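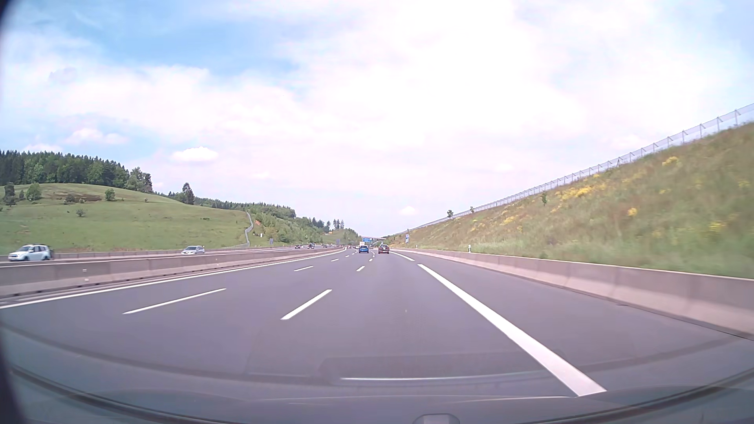
Drurncombe to return for second series in May

The television drama Drurncombe will return for a second series in May, its producers, Balta, have confirmed. The new run will consist of 10 episodes, two more than the first, and each will last 51 minutes.

Lakshmi Poojary, who created the programme, will again serve as lead writer. She is joined by Lajos Hajdu, who takes over as series director and will oversee all of the new episodes. Most of the principal cast have agreed to return, and further names will be announced before transmission.

The first series followed the closure of a family haulage firm and the disputes that came after it. The second opens nearly 20 years earlier, with the founding of the business, and moves between the two periods.

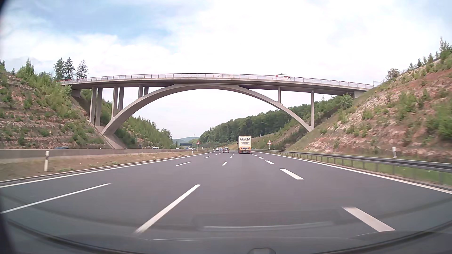
Filming is divided between studios in Tullinthorpe and a number of outdoor locations. Ms Poojary said that the new scripts spend more time on the road than before, and that much of the story is told from the driver's seat. "I wanted viewers to feel the length of these journeys," she said. "You come down between two steep banks, a great concrete arch passes over your head, and you are still hours from home." Mr Hajdu added that dialogue in the cab scenes had been kept short — in one episode there is almost none.

Music for the series will once more be provided by the Gasser ensemble. The first series will be repeated in full during the weeks before the new episodes begin, with each instalment shown at 9pm. Details of overseas broadcasts will be published separately.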